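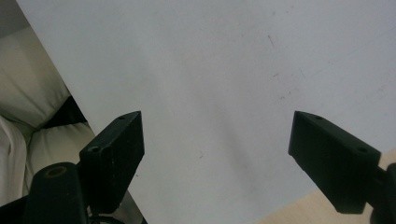

506번 버스, 정말 밤에도 다니게 되나요?

4월부터 다닙니다. 저녁 운행이 끝난 뒤에도 시내 로미츠(Romitz) 광장에서 드리스토브네스(Dristovness) 항구 쪽으로 가는 심야편이 새로 생기고, 배차 간격은 30분이에요.

이 두 줄이면 소식은 다 전한 셈인데, 그래도 제가 이 노선을 매일 타는 사람이라 할 말이 좀 많습니다. 저는 항구 쪽 언덕 동네에 살아요. 시내에서 저녁 약속을 잡으면 친구들이 먼저 제 막차 시간을 물어봐 줄 정도였거든요. 영화는 늘 이른 회차로 보고, 밥을 먹다가도 디저트 얘기가 나오면 저만 외투를 챙겼어요. 그래서 정류장 기둥에 붙은 변경 안내문을 봤을 때 진짜로 소리를 냈습니다(옆에 서 계시던 분, 놀라게 해드려서 죄송해요!).

노선을 맡은 회사는 그대로 드루르키코(Drurkico)예요. 운수 회사가 바뀌는 게 아니냐는 얘기가 겨우내 돌았는데 그건 아니었고, 같은 회사가 같은 차로 밤 시간만 더 뛰는 겁니다. 교통카드도 지금 쓰는 걸 그대로 쓰면 되고, 정기권이 있는 사람은 따로 뭘 신청할 필요가 없어요. 저는 이게 제일 반가웠어요. 예전에 주말 노선이 생겼을 때는 별도 스티커를 받으러 사무실까지 가야 했는데, 그 사무실이 하필 버스가 안 가는 데 있었거든요.

요금은 낮 요금과 똑같습니다. 심야 할증이 붙을 거라고 다들 생각했고 저도 그랬는데, 안내문에는 '주간 요금 동일 적용'이라고 딱 적혀 있더라고요. 다만 시범 운행 기간이 끝난 뒤에도 계속 그럴지는 안 적혀 있어요. 드루르키코 노선 담당인 예우헨 필리펜코(Yevhen Pylypenko) 씨한테 전화로 물어봤더니 답이 짧았습니다. "시범 기간에는 안 올립니다. 그다음은 여름에 얘기하죠." 여름에 또 전화할 생각이에요.

어디서 서고 어디서 안 서나

밤에는 낮하고 길이 조금 달라요. 로미츠 광장에서 출발해서 시립 도서관, 중앙시장, 철길 건널목을 지나는 데까지는 똑같습니다. 그런데 건널목을 지나면 학교 앞 골목으로 들어가지 않고 큰길로 쭉 내려가요. 그러니까 낮에 '학교 후문'에서 내리던 분들은 밤에는 '쿠즈멘코(Kuzmenko) 제과점 앞'에서 내려서 걸어 올라가야 합니다. 제가 걸어 봤는데 오르막이긴 해도 가로등이 쭉 있어서 괜찮았어요. 단, 제과점 옆 계단 길은 비추입니다. 지름길처럼 생겼는데 중간부터 깜깜해요.

항구 쪽 종점도 살짝 다릅니다. 낮에는 여객터미널 안쪽 회차장까지 들어가지만 터미널 정문이 밤에는 닫히니까, 심야편은 정문 바깥 삼거리에서 손님을 내려주고 거기서 돌려 나와요. 밤배를 타러 가는 분은 삼거리에서 옆문 쪽으로 걸어가야 합니다. 짐이 크면 좀 번거롭겠더라고요. 저는 배 탈 일은 거의 없지만 이모가 섬에 사셔서 명절마다 그 길로 반찬통을 나르는데, 바퀴 달린 장바구니가 보도블록에 걸리는 구간이 꽤 있어요. 삼거리에서 오른쪽 보도로 가는 게 그나마 낫습니다.

하차벨 얘기도 해야겠네요. 심야편에서는 정류장 사이에서도 내려달라고 할 수 있대요! 이건 큰길 구간에서만 되고, 기사님한테 미리 말해야 합니다. 기사님이 보기에 세우기 위험한 데면 다음 정류장까지 가고요. 혼자 늦게 들어가는 사람한테는 이게 생각보다 큽니다. 저희 집도 정류장과 정류장 딱 중간이라 벌써 어디서 세워달라고 할지 점찍어 놨어요(세탁소 간판 조금 지나서, 보도가 넓어지는 데).

주민 모임에서 나온 말들

안내문이 붙고 얼마 안 돼서 도서관 지하 강당에서 설명회가 있었어요. 저녁 일곱 시였고, 저는 퇴근하고 바로 가느라 조금 늦게 들어갔습니다. 강당에서는 사람들이 벌써 의자 등받이에 외투를 걸쳐놓고 한창 얘기하는 중이었어요.

제일 길게 이어진 건 소음 얘기였습니다. 큰길가에 사는 분들 입장에서는 밤마다 버스가 지나가는 거니까 당연히 걱정되죠. 특히 제과점 앞은 차가 섰다가 오르막 쪽으로 다시 출발하는 자리라 소리가 커요. 그 위층에 사는 마리벨 로사노(Maribel Lozano) 씨가 마이크를 잡고 이렇게 물었습니다. "저도 밤 버스가 필요해요. 제가 병원 야간 근무를 하니까요. 그런데 쉬는 날에는 창문을 열고 자고 싶거든요. 정류장을 조금만 아래로 내리면 안 되나요?" 저는 이 말이 참 좋았어요. 찬성이냐 반대냐 하고 갈라서던 분위기가 그때부터 좀 풀렸거든요.

회사 쪽에서는 정류장을 25미터 아래로 옮기는 안을 검토하겠다고 했습니다. 그러면 평평한 데서 출발하게 되니까 엔진 소리가 덜 난다는 거예요. 확정은 아니고, 시 도로과가 현장을 보고 답을 줘야 한대요. 그러니까 4월 첫 운행 때는 일단 지금 자리에서 탑니다. 옮기게 되면 기둥에 안내가 붙을 거라고 하니 제과점 앞을 쓰는 분들은 가끔 기둥을 봐주세요.

다른 질문도 꽤 나왔어요. 자전거를 실을 수 있냐는 질문에는 낮과 마찬가지로 접이식만 된다는 답이 나왔고, 개를 데리고 타도 되냐는 질문에는 이동장에 넣으면 된다고 했습니다. 큰 개는요? 하고 누가 되물었는데 그건 확인해서 알려주겠대요. 저도 궁금합니다. 우리 동네에 큰 개가 정말 많거든요.

기사님들 근무 얘기를 꺼낸 분도 있었어요. 밤 운행이 늘면 지금 있는 기사님들이 무리하는 거 아니냐고요. 필리펜코 씨 말로는 심야편은 따로 지원을 받아서 짰고, 심야 근무를 한 다음 날 아침에는 운행을 넣지 않는다고 합니다. 회의 끝나고 나오다가 제가 자주 타는 차 기사님을 만났는데, 본인은 지원 안 하셨대요. 아침형이시라고. 대신 후배 기사님이 한다니까 인사 잘 해달라고 하셨어요. 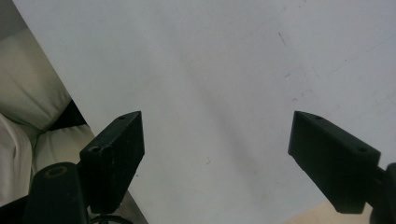

표 수와 시범 기간

다들 궁금해하는 게, 이게 언제까지 가느냐잖아요. 안내문에는 시범 운행이라고만 되어 있어서 설명회에서도 이 얘기가 나왔습니다. 답은 여름 끝까지 다녀보고 결정한다는 거였고, 그때 보는 기준이 하룻밤 이용객 수예요. 회사가 미리 잡아둔 예상치는 하룻밤 최대 206명. 이 숫자가 그대로 합격선은 아니라고 하던데, 그럼 합격선이 얼마냐고 물으니까 시와 협의 중이라는 대답만 돌아왔어요. 솔직히 여기는 좀 답답했습니다. 손님이 얼마나 타야 남는 노선인지를 알아야 우리도 마음 준비를 하죠.

제 생각을 말하자면, 봄만 가지고 판단하면 안 될 것 같아요. 항구 쪽은 날이 풀려야 사람이 움직이는 동네거든요. 야시장이 서고 방파제에 낚시꾼들이 나오기 시작하면 밤손님이 확 늘 거예요. 반대로 비 오는 주에는 텅텅 빌 거고요. 그런 걸 다 섞어서 봐줬으면 좋겠다고 설문지에 길게 썼습니다. 칸이 모자라서 뒷장까지 썼어요.

설문지는 도서관 1층 안내대에 아직 있어요. 버스 안에도 비치한다고 했는데 제가 오늘 아침 탄 차에는 없더라고요. 도서관에 가실 일 있으면 거기서 쓰는 게 빠릅니다. 이름은 안 써도 되고, 주로 타는 정류장과 시간대만 적으면 돼요.

실제로 타기 전에 알아둘 것

첫차, 그러니까 심야편 첫차는 로미츠 광장에서 밤 열한 시에 떠납니다. 막차는 새벽 한 시고요. 항구에서 시내로 돌아오는 차도 있긴 한데, 이건 중앙시장까지만 가고 광장에는 안 들어갑니다. 광장 근처 사는 분이 항구에서 늦게까지 놀다 들어갈 때는 시장에서 내려 걸어야 한다는 뜻이에요. 저는 반대 방향이라 상관없지만 제 친구들한테는 중요한 정보라 단체방에 바로 올렸습니다.

타는 자리도 헷갈리기 쉬워요. 광장에서 낮에는 분수대 쪽 승강장에서 타잖아요? 밤에는 우체국 쪽으로 옮겨갑니다. 분수대 쪽은 밤에 청소차가 들어와서 그렇대요. 우체국 쪽에는 지붕이 없으니까 비 오는 날은 우산을 꼭 챙기시고요. 지붕을 달아달라는 얘기도 설명회에서 나왔는데 예산 얘기로 넘어가더니 흐지부지됐어요. 이것도 설문지에 써주시면 힘이 될 것 같아요.

도착 알림 앱에는 아직 심야편이 안 뜹니다. 운행이 시작되면 바로 뜬다고는 하는데, 주말 노선 때도 한참 걸렸던 기억이 있어서 저는 종이 시간표를 챙겼어요. 도서관 안내대 설문지 옆에 같이 놓여 있고, 글씨가 작으니 어르신들 드릴 거면 확대 복사를 해서 드리는 게 좋겠습니다. 저희 엄마 건 벌써 냉장고에 붙여놨어요.

낮 시간표는 그대로예요. 혹시 밤 버스가 생기면서 아침 차가 줄어드나 걱정하신 분들이 계시던데 그건 아니라고 확인받았습니다. 여덟 시 전후로 붐비는 것도 그대로겠죠, 아마. 그쪽 증편 얘기는 이번 설명회에서는 안 나왔어요.

저는 첫날 밤 열한 시 차를 탈 거예요. 시내에서 친구들이랑 저녁 먹고, 이번에는 디저트까지 다 먹고요. 타보고 달라진 게 있으면 이 자리에 덧붙여 놓겠습니다. 정류장 위치가 바뀌거나 큰 개 문제에 답이 나와도 마찬가지로 적어둘게요.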